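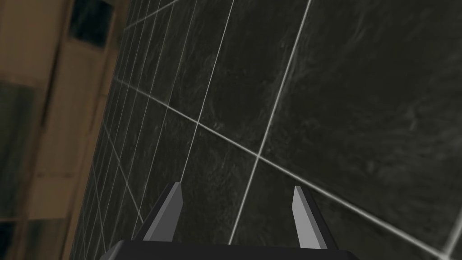
Wrist view in the simulator: both fingers, nothing held, dark tile and pale grout.

The Alteck group is on the second floor at Padamgate, past the bike racks, and the kettle is already on. I've got 40 minutes. Their lead researcher has less than that, there's a demo at noon.

So, the tiles. Why the tiles?

"Because they broke everything," she says. "We had a policy that did fine in plain rooms. White walls, grey floor. Then we put it in a kitchen with dark marbled tile and it lost track of how far away things were."

The project is called Prema. A robot arm learns household jobs in simulation, mostly from a camera on its own wrist, and the group tries to work out which bits of the picture it leans on. Not a new question. Their method is a bit different, though. They leave the task alone and swap the surfaces. Same arm, same start, same cupboard. New wall.

They ran 2,665 episodes this way, across 5 kitchens. Each one starts with the gripper empty and ends when the job is done or the clock runs out.

What did she expect?

"Colour. I'd have put money on colour. Dark grippers against dark walls, you'd think it can't find its own fingers." She shakes her head. "Colour did a little. The grout did a lot more."

Grout lines are straight, high contrast, and they repeat. Close up and at a steep angle they bunch together, and one bit of grid looks much like the next. Slide along by one tile and the view nearly matches the one before. The policy, she thinks, was reading some of those lines as edges — a shelf, a door, the lip of a worktop.

"It would go for a door that was a line on the wall. Very confidently. Over and over."

How do they know it was the lines, though, and not something else about that wall? This is the part she likes. They kept the tile texture, the marbling and all, and painted the grout out to match. Reaching errors dropped. Then the other way round, pale lines on a flat grey wall with no marbling at all, and the errors came back. A colleague at the next desk says the second test took one afternoon and was the most useful thing they did all of December.

The fix is dull, she says. They retrained with 1,000 extra episodes where the line spacing and angle change every time, so the grid can't be trusted for anything. Helped in four of the kitchens. The last one is still bad and they dont know why.

And a real arm?

"Not yet. I wont claim it." The Todorova lab has agreed to lend a tiled wall and some bench time, maybe in spring. Simulated grout is very clean, she points out. Real grout has stains and chips, which might make it easier, or might not.

Somebody knocks, the demo people are early. She's halfway out the door and still talking about spacing. I ask what she'd tell another group starting on this.

"Look at the wrist camera. Just sit and watch it for an hour. We spent weeks on the plots first."

Then she's off down the stairs and I finish my tea.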